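Gripper pose drifts when the marker board leaves view

kestrel_loop
Running Kartha for tracking on a hand-held gripper. Pose holds while the board is visible, then walks off as soon as the wrist turns. Out of 172 demos I had to throw away every one with a long turn. Planner downstream is Brirent, and it copies the drift faithfully.

tmeyer2
Sounds like exposure. Ceiling lights and tall windows will blow out a wide lens. Lock it and try again.

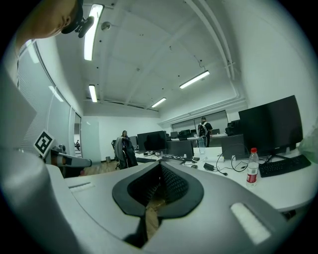
Posted by Rasha Boutros, Saturday, 4:10 pm
Reply to tmeyer2

I don't think it's exposure. Our view has a board over by the windows and four light fixtures on the ceiling, and Kartha starts up fine there. Look at how much of the view the gripper body takes up, though. Features on it don't move with the room. Mask the lower half before feature extraction. On our set that cut lost frames from 2,868 to 1,713.

tmeyer2
That's still 1,713 lost frames. I'd lock exposure first, it's one line in the config.

kestrel_loop
Tried both. Locked exposure did nothing for me. The mask helped, but the jaw needs its own polygon. Does Naso read the mask file?

Rasha Boutros
Only from version 2. Older ones skip it without a warning, so check the log.

gridpaper
Or add another board on the other side and stop arguing.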